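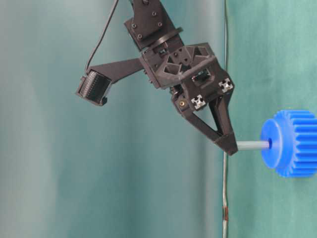 Gray rod in the bore of the blue spur gear.

Clundent gear and pin practice set, reviewed
By Senan Hanrahan, November

The Clundent set is sold for bench practice in fitting pins to gears. Mine cost 80 dollars and came with plastic spur gears, short metal pins and a printed sheet of exercises. I used it over five evenings on a teal mat.

Fit is the main thing to check. The 8 mm pins enter the bores by hand with light pressure and show little side play. The Lotum set I had before was looser, and its gears tilted on the pin. Tooth edges on the blue gear were clean apart from a trace of flash, which I trimmed with a knife.

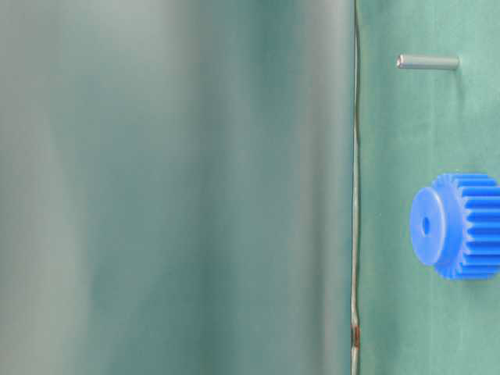

Page last changed: November, 4:80 revision withdrawn, text as below

The pins are plain cylinders with no flat or groove, so they roll if the bench is not level - a shallow tray helps. Gray on green is easy enough to find, less so at the far side of the mat.

The exercise sheet is thin and gives no tolerances. Costello prints them on the bag. Good value for the fit alone.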